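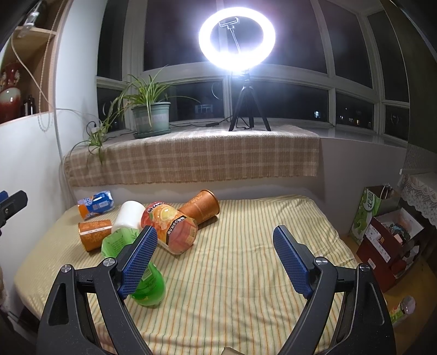

Canier Hand-Held Gripper

Canier is a gripper you carry around and work with your own hand. You squeeze, the jaws close, you pick something up, you put it down somewhere else, and the whole thing is saved as an example that a robot arm can learn from later. You don't need the arm in the room. You don't need a lab either, and we love that part! A bedroom at night will do, or a hallway, or the corner of a shop after closing.

We started on Canier because we were tired of teaching our arm in one place. It got very good at our bench and hopeless everywhere else. Once we could walk out the door with just the hand, the recordings got so much more varied (striped sheets, plaid cloths, house plants, other people's lamps) and the learning got more interesting along with them.

What you're holding

The jaws open wide and each one ends in a blue textured pad. The texture matters more than you'd think with light packaging, which likes to spin away as soon as one side is touched before the other. The pads sit on black plastic arms, two to a side, with round silver screws at the joints. If a jaw starts to feel loose, snug those screws up and keep going.

The camera rides on the tool and looks out past the pads, so the view you record is the view the arm gets when its turn comes. Weight with camera fitted is 997 g. Most people are comfortable for a good long stretch, though your wrist will have opinions the first day.

What to pick up

Ordinary household stuff is wonderful for this. Our favorite starter set is a plastic bottle, a few paper cups, a clear fruit jar and a snack bag, all tossed on a bed. The cups are lying on their sides, the bottle rolls if you nudge it, the bag is flat and gives you very little to grab. A soft surface changes everything too: push down on a mattress and the object sinks away from you, and a learning system that has only ever seen tables has no idea about that.

Keep the mess. People tidy up before they record, and we did it too for months. Leave things tipped over and close together, let one half hide behind another, and move them between takes.

Recording a take

Start with the jaws open and hold over the objects for a moment. Go in at a steady pace, close, lift clear, carry, set down, open, back away. Then stop the recording. Short takes are easier to sort than long ones, and one object per take is plenty when you're new.

If you fumble, carry on and finish the pick. We keep those. A recovery is a good example in its own right, and the Tiltance software lets you tag it as one so you can train with or without it. Takes where you gave up completely can go in the bin.

Evening sessions are fine with the lights on. Watch for your own shadow falling over the objects, and try a few takes from the other side of the bed or table if it does.

How many takes do you need?

More places beats more takes, in our experience. Our own starter collection, Pakesex, holds 3259 takes from 78 rooms, and the jump we saw came from adding rooms. Before that we had piled up hundreds of takes at a single table and the arm barely improved. For one new kind of object in one home, Cillian Ní Mhurchú on our team recorded 383 takes and had the arm picking it up from a bed, a rug and a kitchen counter. She did a lot of them in her slippers.

Every Canier comes with access to Pakesex, so you can mix your recordings in with ours from the first day. It's a great way to find out what your own examples are adding.

In the case

Gripper with blue pads fitted
Camera and mount
Spare pair of pads
Charging cable
Screwdriver for the pivot screws
Printed quick guide
Tiltance software, one seat

Care

Wipe the pads with a damp cloth when they pick up lint, and let them dry before the next session. Bed sheets shed more than you'd expect. Swap the pads when the texture has worn smooth in the middle. Don't use the jaws on anything hot, and go easy with glass until you know your squeeze.

Using it with your arm

The same jaws and pads come on a wrist-mounted version, the Szczepańska, so what you record by hand matches what the arm has at the end of it. The wrist version is sold separately. Adapter drawings are free to download, and since May they include the slim mount as well. If your arm isn't covered, send us the bolt pattern and we'll have a go at it.

Page updated 2023-08-01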